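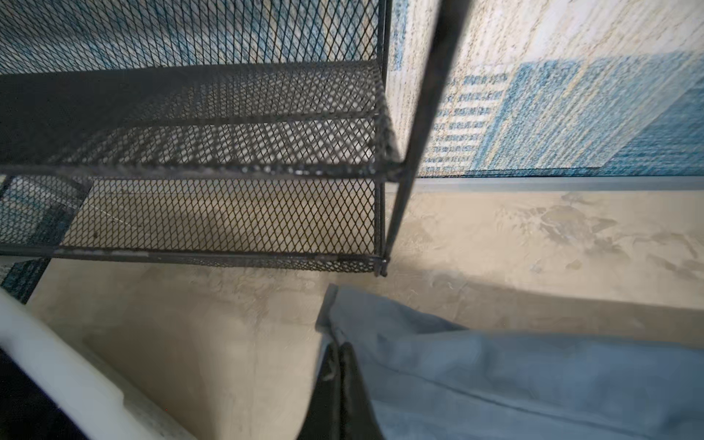 How to Set Up a Laundry Folding Corner Around a Small Mesh Shelf

By Ximena Bañuelos
233 shares

Search recipes, cleaning, laundry... Go

I used to fold laundry on the bed, which meant that at bedtime the whole pile got moved to a chair, and there it stayed until I'd worn most of it. Now I fold in a corner with a little metal mesh shelf, a basket and a clear patch of floor, and I'm so much faster! If you've got one small shelf and a bit of wall, you can do this in an afternoon.

Step 1: Clean the shelf before you load it

I know, I know, you want to get to the good part. But expanded metal grabs lint like you wouldn't believe, and a stray fiber or a speck of grit will sit on those little diamonds until it ends up on a clean white T-shirt. I go over mine with a dry paintbrush, top shelf first so everything falls down, and then wipe the rims with a damp cloth. Dry it well. Scuffs along the rims are fine, just run a fingertip over them (gently!) and if anything feels sharp, put a strip of felt tape on it before a sweater finds it.

While you're down there, check the corners where the shelves meet the uprights. Mine loosen up every few months and the whole thing starts to lean.

Step 2: Push it into the corner

Put the shelf right up against the wall with the open side facing you. I tried mine in the middle of the wall first and kept knocking it with my elbow - twice in one load. If yours stands on a rug, press down on each corner to see if it rocks, and fold up a bit of cardboard for the short leg.

Step 3: Decide what goes where

Heavy things low, so towels and jeans at the bottom. Socks are a pain on mesh because they slump, so I stand them up in a shoebox. My sister Pilar swears by labels. I've never stuck with them.

Step 4: Give the folding its own spot

Shirts are what slow everybody down, and I think it's mostly a space problem. You need enough flat surface to lay out one thing at full size, with the unfolded stuff close enough to grab without getting up.
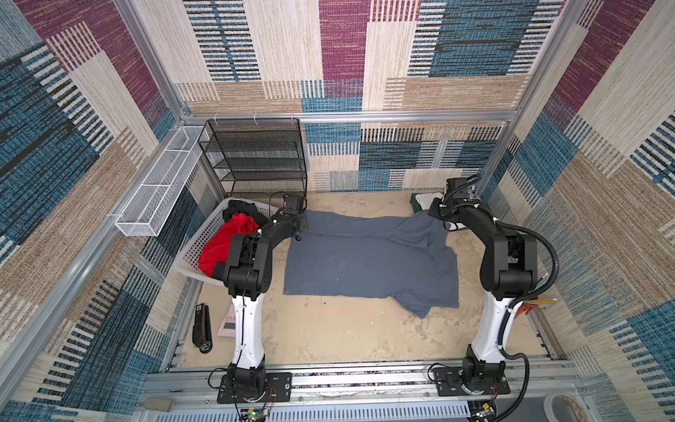

Long sleeves get folded first at my place, while I still have some patience. Spread the piece out, smooth from the middle toward the edges, and work the wrinkles out along the top before you make a single fold, or you'll press them right in. Keep the basket just to the left of it, like the white plastic one with the red and black things bunched up inside, and you can pull out the next piece with one hand. The black mesh shelf in the back corner has four tiers, plenty for a load of this size. I also love a long wire basket clipped up on the wall like the white one there, for anything that shouldn't get squashed under a stack.

For the fold itself:

- Sides in toward the middle, sleeves laid straight down along the body.
- Bottom hem up to just under the collar.
- In half again, and turn it so the smooth edge faces out.

Step 5: Stack low and stop early

Five or six shirts per pile is my limit. Any taller and you pull one from the bottom and take the rest with it. If a pile starts sliding, start a new one.

430 likes | 17 comments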